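The Konstead Engine

Tamara Shevchuk had heard three engine suppliers promise reliability, and she had been towed home by all of them.

"Konstead says 80 hours between rebuilds," said Yevdokiia Antoniuk, reading from the press kit.

"Konstead has run it on a bench in Lamdale, where it never rains."

The series wanted one engine in every car by May. Same block, same map, sealed at the factory. The Didenko team had already signed, and their driver was smiling in the paddock like a man who had been paid to.
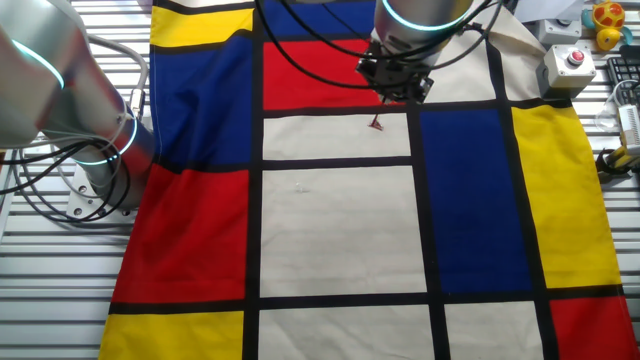

"What happens if ours breaks in the race?"

"They send another one from Lamdale, and we start the next round at the back."

Tamara put the kit down on the tire stack. 434 horsepower, it said, in type big enough to read from the pit wall. She had seen bigger numbers in bigger type.

They ran it at Promevville the next morning. Car 23, half a tank, old tires. It started on the first try, and she held that against it.
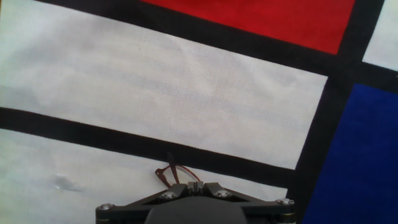 By lap 12 the Konstead man had stopped pacing and was eating a sandwich. Yevdokiia called out water temperatures and Tamara wrote them down – all normal, every one. She asked for the sensor to be checked. It was fine.

"You could just be pleased," Yevdokiia said.

"I'll be pleased at 40 laps."
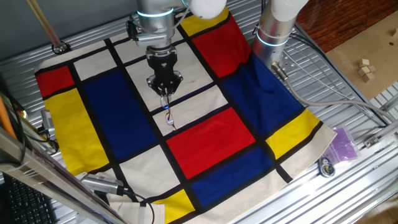
Lap 40

The car came past the pits a little flat, or she thought it did. The Konstead man said he'd heard nothing. Tamara looked at his sandwich, then at the clock, and told Yevdokiia to leave it out there.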